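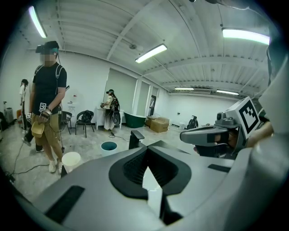 Vista desde la pinza de mano, con otra pinza gris a la derecha y su marcador cuadrado.

Cómo revisar la pinza Skellurau antes de cada turno

1. Apague la pinza y desconecte el cable.
2. Limpie el marcador con un paño seco. Si una esquina está levantada, cambie el marcador entero.
3. Apriete los tornillos de la mordaza en cruz. No use más fuerza de la necesaria, el plástico se rompe fácil.
4. Conecte otra vez y haga 16 cierres completos.

La mordaza se debe cambiar cada 400 horas. En Mernside lo anotamos en la hoja de la pinza.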